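Conseils d'atelier à l'usage des équipes de création

Les présentes recommandations s'adressent aux directeurs artistiques, maquettistes et illustrateurs qui partagent l'atelier de l'agence Carré. Elles complètent le règlement affiché à l'entrée.

Découpe. Les lames de cutter sont remplacées dès que le papier accroche. Pour un carton épais, il convient de pratiquer trois passages légers le long d'une règle métallique. Les chutes de plus de 23 cm sont conservées à plat, dans le tiroir inférieur.

Collage. La colle en aérosol s'applique fenêtre ouverte, sur un support protégé. Les planches destinées à une présentation sont mises sous presse pendant une heure — davantage si le papier gondole.

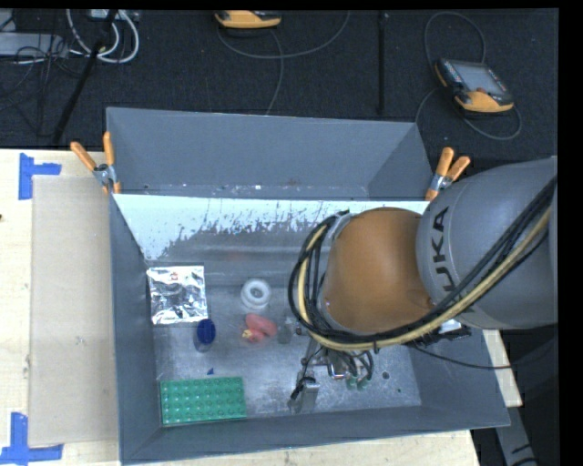 Tiina Tikkanen fait observer que, pour les planches présentées au client, l'adhésif double face lui paraît préférable à l'aérosol, dont l'excès finit par jaunir les bords. Cette remarque est retenue pour les formats inférieurs à 53 cm.

Encres et feutres. Les feutres à alcool sont rangés à l'horizontale, capuchon fermé. Une plume encrassée est mise à tremper dans l'eau tiède, puis essuyée avec un chiffon non pelucheux. Les encres pigmentées ne doivent jamais sécher dans un godet.

Archivage. Chaque maquette porte au dos le nom du projet, celui de l'auteur et le mois de réalisation. Les dossiers Lilteo et Sellivano restent consultables jusqu'en mai. Toute demande de papier est adressée à Dénes Dobos avant 16 heures.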